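Setting Up Coffee Hour After Mass

Written for hospitality ministers at the Tanside parish. Updated 2022-07-28.

Step 1. Unlock the hall before the opening hymn. The key is in the sacristy, second hook.

Step 2. Fill the dispensers to the line and set each on its drip tray. Glasses go under the taps at serving time.

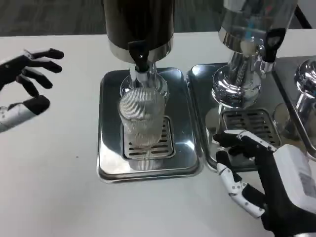

Step 3. After the final blessing, open both doors. Allow 12 minutes for people to come over. Send supply requests to Darmawan Entili.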